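Notebook entry, 24/04/2022
Lirdale workshop, tray and bottle arrangement
Entered by: Helju Lill

The purpose of this session was to settle the layout of the small bottles for the Ovetti display order. The brown woven wicker tray was selected in place of the flat board used previously. K. Sundaram had noted that bottles on the board shifted whenever the table was touched. The raised rim of the tray is expected to correct this.

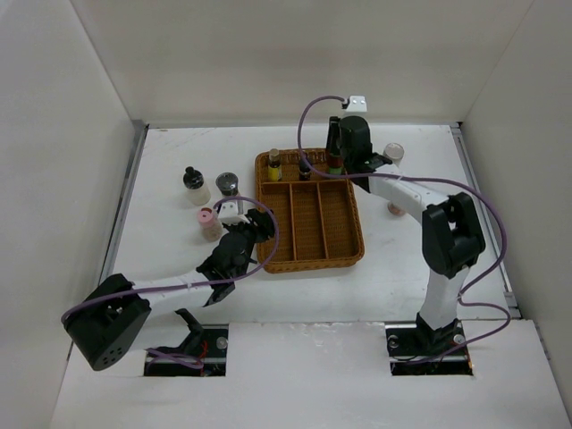
Bottles are to be placed one compartment at a time, beginning at the back. Handling is by the neck only. Four layouts were proposed, and the second was retained pending review by G. Stergiou. The white tabletop shows scuffs and smudges and should be wiped down before the next session.

Stock: the supplier quotes 900 bottles on hand against an order of 1,000. A. Mohamedi will request the balance for delivery in May.

Open item: whether the tray should be lined. I. Tsoukalas prefers felt. No sample has been received.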